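### 4.2 Collecting demonstrations by hand

Most of what the policy knows about tidying a washstand it learned from people, and so it seems only fair to spend a little time on how those people worked. Each demonstrator used the Gretstead tool, a gripper carried in the hand with a camera fixed to it, so that every recorded view is one the arm could later have for itself. We had tried teleoperation the August before and found it slow and rather tiring for everybody, and we were very glad — as were our patient demonstrators — to put the joysticks back in their cupboard.

An episode begins with the fingers open and clear of all objects. The demonstrator then moves toward the item, closes on it, carries it to the target, and lets go. We asked people to take whatever path felt comfortable, and to pause briefly before closing, which gives the policy a steadier look at the item at the point where small errors cost the most. Figure 2 shows a view with the fingers open over the white tabletop and a clear glass dish farther back. Faint lines cross the surface, and the policy receives them as part of the raw picture, just as it receives the scuffs on the fingers. We did not mask or crop anything.

Two choices deserve a fuller word. The first is that we kept the hesitant episodes. In an early round we threw out any recording in which the demonstrator drifted sideways or backed off and tried again, and the policy trained on that cleaner set (we called it Trusum) behaved beautifully until it missed, after which it had no idea how to recover. Putting the hesitant recordings back gave us the MacAulay set, which is used for all the results in Section 5. The second is that finger opening is recorded as a continuous width. An open-or-closed signal would have been simpler to learn, but it led the arm to snap shut on soft items, and we much preferred the gentler motion.

One weakness remains, and we would like to be plain about it. With the fingers wide apart, the inner face of each one is seen at a slant, and the moment of first contact can be hard to judge from the picture alone. Our policy makes up for this by closing slowly, which costs time on every grasp. Readers of an early draft were kind enough to press us on the point, and their remarks are given after the figure.

**Figure 2.** View from the hand-held gripper with the fingers open.

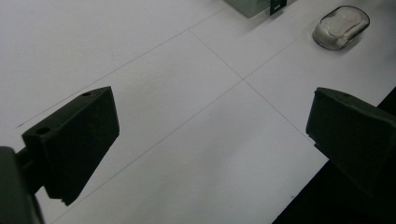 Janka Zelenák wrote that slow closing seemed to her a fair price for soft items, but that she would want to see the hard ones reported separately, as she suspected the policy was being careful where it had no need to be.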